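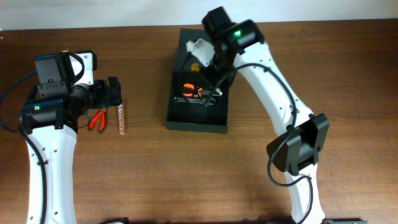 4. Setting up the Pomare broadband box

Barinau says this takes 11 minutes. Allow an evening.

4.1 Plug the grey lead into the wall socket and the other end into the port marked LINE.

4.2 Switch on and wait for a steady light. Ignore the "up to 320" on the carton, which is a sales figure. Our test line gave 79 at teatime. 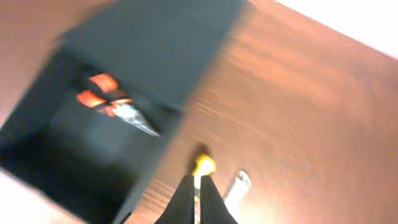
4.3 Log in with the code on the base. Turn off "Fudero Extras" before you save, or the free trial becomes a monthly charge.

Note: error 317 is supposed to mean a fault in your wiring. Shireen Motaung had it twice in February and both times the fault was at the Wulten exchange. Ask them to test the line before you agree to a paid visit.
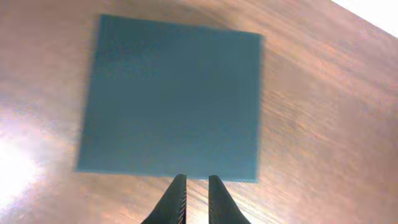

4.4 Choose where the box will live. The leaflet claims any spot will do, and we doubt it. Keep it off the floor and away from the telly. A wooden tabletop is fine, and a thin, flat sheet like the teal one will guard against scratches, but don't expect a mat to improve your signal.

Caution: do not cover the vents.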